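Recording demos on the assembly board — quick guide

Updated 22 December 2022. Replaces the November page, which had the old save folder in it.

For anyone taking a shift on the Strachan set at Utbridge. We are at 548 good episodes, target is 3021, so please read before you start.

1. Before you sit down
Log in, open the Giditz recorder, pick the task name from the list. Don't type your own. Typed names end up in a seperate folder and then somebody has to merge them.
Check the disk. Under 12 GB free, stop and offload first.

2. Lay out the board
Pegs in, pulley flat, loose parts lying down beside their outlines. Change the layout a little every episode — swap which rod is nearer, turn them a few degrees. Same layout over and over and the policy just learns the positions.
Keep sleeves out of the head camera view.

3. Start pose
Both hands up over the far corners of the board, palms down or loosely curled, not touching anything. Hold still for 3 seconds, then hit record. Short holds get thrown out by the Skelness filter.
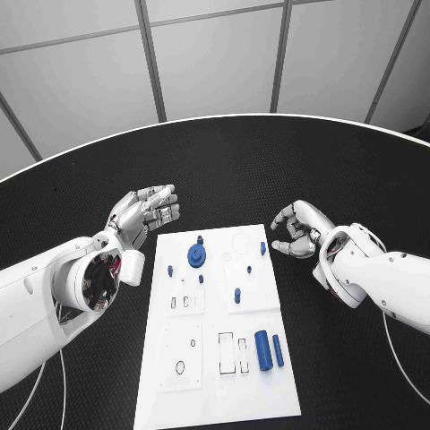
4. Do the task
One part per episode. Go slow near the pegs. Fumbled it but recovered? Keep it, tag "recovery". Dropped off the table — discard.
No talking to people over your shoulder mid episode, your hands drift.

5. End and label
Back to start pose, stop, label right away. Success, recovery or fail. Don't leave labels for the end of the shift, you wont remember.

6. Handing over
Park the arms, then write your episode range in the log sheet.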